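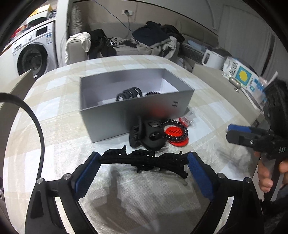

Saturday 2025-04-05, and up far too early for the Embridge accessories fair

I do love a trade fair, even a little one, and Embridge has been going since 1970 so they know how to lay on a decent cup of tea. Katalin Simon drove (thank you, Katalin!) and we were through the doors before most of the stalls had their cloths straight.

I headed for the hair things first, no surprise to anyone who has met my bathroom shelf. Claw clips are everywhere again! Big black ones mostly, the sort my mum wore for washing up, and heaps of those spiral ties that look like an old telephone cord. I've gone right over to the spirals myself, they don't leave that awful dent when you take your hair down. Yu-na Song on the Vanness stand told me they get through up to 3000 ties a month and black outsells everything, which seems a bit sad when there was a gorgeous mustard one on her display.

Lunch was a cheese roll on the steps, £2 and very nice. Then back in for the Kuusk talk on packing small stock, which I'd expected to sit through politely and ended up scribbling notes at. Shallow boxes, lids off, clips in one and ties in another, so customers can have a rummage.

I came home with two claw clips and a sore heel. Katalin bought a hat. We're hoping to do the August one as well, if she'll drive again.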